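Home Textiles, Unit 2: The Washing Machine and Everything Around It
Instructor: Jintana Noiphan

Laundry is full of good science, and most of it happens before you press a button. Start with the basket. A wicker one lets air through the weave, so damp towels don't turn sour overnight. Tip it toward the drum and let the clothes slide in, then reach in and spread them out.

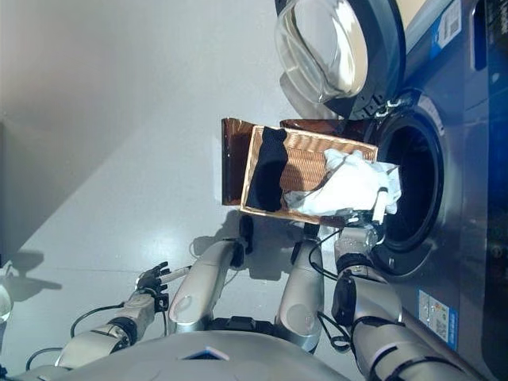
Darks and whites are the old argument. A black garment that has been washed many times sheds very little dye, but a new one can gray a white cloth in a single cool wash. Try the Paisan rub test: damp white cotton, 12 firm strokes on an inside seam, then look at the cotton in daylight. I love this test - it costs nothing and it settles arguments.

Leave a hand's width free at the top of the drum. Clothes in a front loader get clean by falling, and they need room to drop.
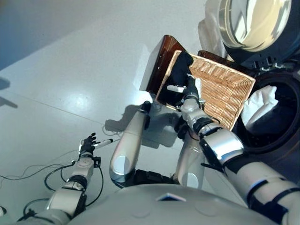 Folding

A folding board gives you the same rectangle every time. Lay the garment face down, centered, and smooth it out from the middle. Sides first, then the bottom up. 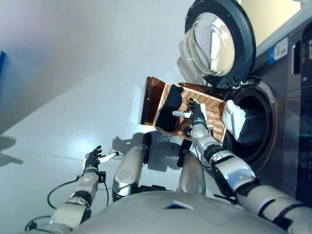 Dark knits pick up lint from any surface, so wipe the panels before you start. For the July reading, see Custer, page 71, on fiber and friction. Bring one dark garment you don't mind testing!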